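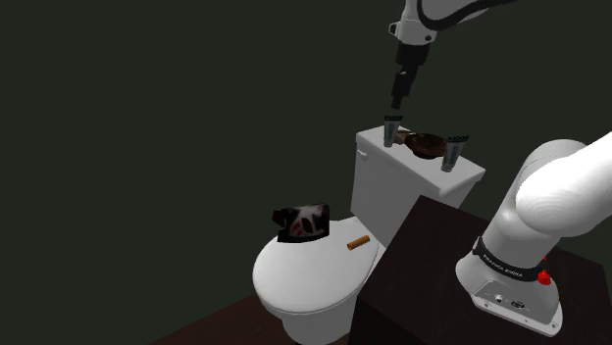

昨晚又熬到快三点看球，今天上班整个人是飘的。

我们业余队的群里从上周就在吵一件事：点球到底该不该让门将来罚。起因是Hineck杯第二轮，我们跟Neves踢成二比二，进了点球大战，前四个人罚完，队长Flynn突然一指门将Ramiro，说你上。Ramiro自己都懵了，手套都没摘就走过去，助跑三步，一脚闷在横梁上，球弹得比他人还高……然后我们就出局了。

我是站Flynn这边的。Ramiro训练的时候脚头特别硬，而且门将最清楚门将怕什么，低平球往死角推，真的很难扑！可Kirsty不同意，她说门将刚扑完一个球，气都没喘匀，脑子里还在想对方下一个往哪边踢，你让他立马换个身份，太难为人了。嗯，听着也有道理。她踢了这么多年后腰，点球从来不抢，轮到她就稳稳推进，我挺服的。

Valdir更绝，翻出他记了好几年的小本子，说队里正式比赛加训练一共罚过157个点球，丢了47个，丢得最多的居然是我。群里瞬间安静，接着就是一长串表情包。行吧，我闭嘴。

十二月还有一场对Callirberg的友谊赛，客场，坐大巴去，想来的赶紧跟Thandeka报名，车位不多了。我这段时间打算每次训练完留下来加练二十个点球，左脚也练练。谁愿意陪我当门将的，请喝奶茶，加料随便加！

9/25/26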